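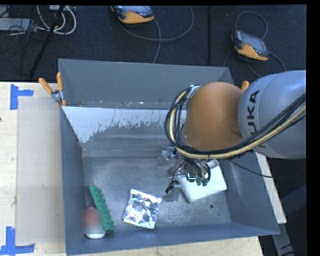
Budget for the second picking cell is due in August, and I'd like to get the list settled on this list before anyone asks for quotes. The arm itself is the easy part. We stay with KUKA so the spare parts and the training carry over. What I want to talk about is everything around it. On the current cell the cables come in over the arm and loop tightly around the orange joint under one bracket and band, and the bin is held with clamps. I would like the new cell to have a proper cable package and a fixed bin mount, both priced from the start.

On April 18, 2022 the Cirkby office wrote:

> We have 9 line items from Wandilitz and no total for the gripper side. Can you say
> what is really needed and what can wait a year? Also, do we need a second bin, or
> can the two cells share one?

Answers in order.

**Needed now**

- Cable package for the arm, full length
- Bin mount, bolted to the table
- Spare gripper fingers, 2 sets
- One metal bin, same size as the present one

**Can wait**

- Second handheld controller for the new cell
- Replacement table top

On the bin: please don't plan on sharing. The cells will run at the same time, and moving a bin means checking its position again. The present one has a worn band along the far wall and a scratched floor. I don't see that as a reason to replace it, but I would ask for a price on a coated version. Bare metal throws bright reflections, and a foil packet lying on it is a hard item for the camera.

On the test items: Echeverría offered a mixed set of 133 pieces for 768 dollars. I would take it. It has foil, boxes and odd shapes, which covers most of what Predbridge sends us.

Shipping on the Wandilitz quote is 181 dollars and does not change if we add the fingers to the same order, so please add them.

Two things I still need from the list:

1. Who has the drawing for the table at Predbridge? The bolt pattern depends on it.
2. Does anyone object to one supplier for both the mount and the bin?

If there are no objections I'll send the revised list to Cirkby with the mount and bin on one line.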